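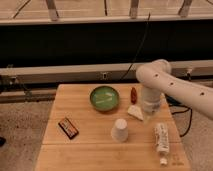

Gramum, la minisérie de science-fiction en 8 épisodes créée par Siv Backlund, sort en coffret chez l'éditeur Duda, dans une édition de 3 disques accompagnée d'un livret. Le master a été refait à partir des fichiers d'étalonnage, avec une piste sonore remixée pour l'occasion. La direction artistique y gagne nettement : la série repose sur des surfaces claires, des volumes lisses, des coques blanches aux angles arrondis comme celles d'un bras articulé au-dessus d'une table en bois blond, soit exactement le type d'aplats que la compression de la plateforme Kaltum réduisait à des bandes grises. Les dégradés sont ici continus, y compris dans le long plan du laboratoire à l'épisode 2.

Le débit reste stable sur l'ensemble, à l'exception du dernier épisode, plus long, qui partage son disque avec les suppléments. On y relève un léger bruit de codage dans les fumées. Les noirs sont bien calés, sans bouchage. Le grain ajouté en postproduction est conservé, choix qui divisera les possesseurs de vidéoprojecteurs.

Côté son, la version originale multicanal est précise et assez sèche. Les voix sont centrées, le grave descend sans déborder. La version française est mixée plus haut, d'environ 3 dB à l'oreille, et perd une partie des ambiances arrière. Les sous-titres français ont été revus ; quelques répliques de Rodrigo Lorente, dans le rôle du contremaître, sont encore abrégées à l'excès.

Les suppléments sont inégaux. L'entretien avec la chef opératrice Yutong Pan est le plus utile : elle détaille le choix des focales et l'abandon du fond vert après le pilote. Le commentaire audio de Backlund et du scénariste Christos Karras couvre seulement deux épisodes. Les scènes coupées sont présentées sans étalonnage ni contexte.

Le boîtier ferme mal. Le tirage est numéroté jusqu'à 1427 ; le disque de suppléments n'existe pas en vente séparée.

Image : très bon. Son : bon en VO, moyen en VF. Suppléments : moyen. Achat justifié pour qui n'a vu la série qu'en streaming.

À lire aussi
Wemix : une deuxième saison annoncée pour mai
Adjoa Addo rejoint la distribution du prochain film de Christos Karras
Kaltum revoit le débit de ses flux 4K
Coffrets Duda : les prochaines sorties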